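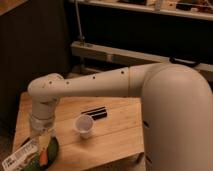 4.3 What the attendants do with the arm in the room

Most of what we learned at Nuttall came from watching people work alongside the arm, and we want to give that the space it deserves. The arm's own results are in Section 4.2. In this section we look at the table-clearing job as the attendants knew it before the trial, how they divided it up afterwards, and which parts of the new arrangement they kept when they were free to drop them.

Clearing small tables between sittings was never anybody's whole job. It was squeezed in while the kettle boiled or while a visitor was finding her coat, and the staff log, which we were kindly allowed to read, hardly mentions it. When we asked attendants to describe the task, they gave us the order of it straight away (bottles and anything with a lid first, cups next, plates last) but struggled to say how they decided that an item was finished with. One attendant told us she looks at the person and then at the plate. That remark shaped a good deal of what follows, and it was a delight to have it in our notes from the first morning.

The Token trial ran with one arm at one low wooden table. Zaltov supplied the planning software and our group wrote the task list. Across the trial the system logged 1202 pick attempts on everyday items such as cups, bottles and plates. We had expected the attendants to treat these as the arm's business. Instead they took charge of them almost at once. By the end of the first week there was an agreed way of laying out a table so that the arm could get at each item, and we had no hand in writing it.
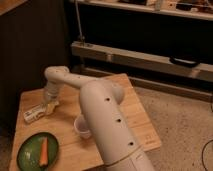
The layout rule is simple and, to our eyes, rather lovely. Plates go to a near corner, anything tall or loose goes where it can be reached from above, and food that somebody may come back for stays on its plate. The third part had no equivalent in our task list. We had coded food as waste by default, as the earlier Kornau benchmark does, and the attendants objected on the first day that a snack left on a plate at ten in the morning is very often eaten at half past. We changed the default that afternoon. It cost us a little in items cleared per sitting and we would make the same change again tomorrow.

Time was the second thing to shift. Attendants didn't walk away from the table while the arm was moving, at least at first. They stood by it, and several described this period as slower than doing the job themselves. We think it's important to report this plainly. In the later sittings they began to turn their backs to the table, then to sit down with visitors, and the conversations we recorded in the room grew longer. Sitting down matters a great deal in a day centre! Two attendants said it was the first time in months they had finished a crossword with anyone.

The handover points also changed. Under the old routine whoever was nearest cleared the table. During the trial one person on each shift checked the table before the arm started and again after it stopped, and the check became a small skilled job with its own habits. Newer staff learned it by standing next to an experienced colleague for a sitting. Our written guide was used mostly as a coaster, and we have since shortened it to one side of a page.
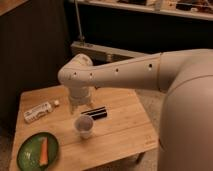 Clifford Vachon read a draft of this section and argued that we were too quick to call the check a gain. A job that used to be shared by everybody now had a name against it on the roster, he pointed out, and when a cup was missed there was suddenly someone to ask about it. He wanted the paper to say who carries that, and whether they were asked. They weren't asked formally. The duty was added to the roster on a Saturday, and it went to the people who had shown the most interest. We have taken his point into the protocol for the next site, where the check will rotate and attendants will vote on it after the first fortnight.

Judging what is finished with remains the attendants' work, and we see no reason to hurry it over to the machine. To understand it better we asked them to sort 100 table states into "clear", "leave" and "ask", and we talked through their choices afterwards. Their reasons drew on relationships between items far more than on the items themselves. A table like the one in Figure 4 shows why that is hard to write down: there is a carrot piece on the green plate, a white card or label with small print partly overlapping the plate's rim, and a small open cup standing nearer the middle. Attendants shown tables of this sort tended to ask first whether the printed piece was wanted by somebody, and only then to think about the plate under it.

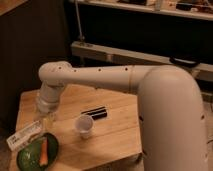 Agreement on the "ask" group was the weakest of the three, and we find that encouraging as a direction for design. The attendants did not want a system that settled such cases on its own. They wanted one that stopped early, left the table as it was, and made it easy for a person to come over and have a word with whoever was sitting there. In Figure 4 the arm is low over the left part of the table, on the same side as the plate and the printed piece, with the cup farther in. Several attendants said that the left-hand side of such a layout was where they would want the stop to come, and that the cup could be dealt with in the meantime. The revised task list now lets the arm postpone a single item and carry on with the others, and the staff have already shortened the name of this feature to "park it". How parked items affect the length of a sitting is taken up in Section 4.4, together with the attendants' own suggestions for the signal light.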